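Lending a Local History Display: The Handham Ferry Panels
Student project report
Hằng Kim

Background

Handham had a ferry landing before it had a bridge, and most of what is left of it is on paper. The town library holds 636 items from the landing: tickets, timetables, letters from the ferry office and a few account books. My project was to turn part of this collection into a small display that could travel to other libraries and schools. The work started in March and counted toward my public history course.

Choosing the material

I read through the whole collection list first and marked anything that named a person or a boat. That left about 200 items. From these I picked 45 for the display, all of them copies, so the originals could stay in the library's storage room. The letters were the hardest to choose from. Many are complaints about late crossings, and I kept more of those than I had planned.

One family, the Đàms, appears again and again in the account books after they took over the lunch counter at the landing. They got a panel of their own. A second panel covers the Ument, the last boat on the crossing, which was sold after the bridge opened.

Layout

The panels are made to stand on tables, as the Nallorov branch library has no free wall space. I wrote the labels at a sixth-grade reading level and kept each one under 45 words. Dates go on the top line, with the source in smaller type at the bottom.
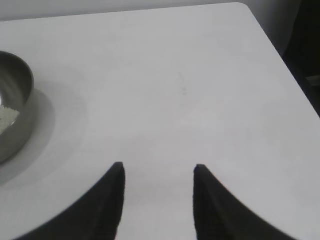
White tabletop with a rounded corner.

Visitor responses

The display opened at Nallorov on a Monday and stayed 2 weeks. I left comment cards next to the last panel. Most people wrote about the lunch counter. Several older visitors gave names for people in the letters, and the library has added these to its files. Two cards said the type on the source lines was too small – I agree, and it has been made larger.

Problems

Printing took longer than expected, and the first Ument panel had the wrong sale year on it. I found the mistake while checking the label against the account book. The corrected panel was ready the day before opening.

Next steps

Handham Middle School has asked to borrow the display in the fall. Before then I want to add a map of the crossing and finish the loan sheet, which still needs packing instructions.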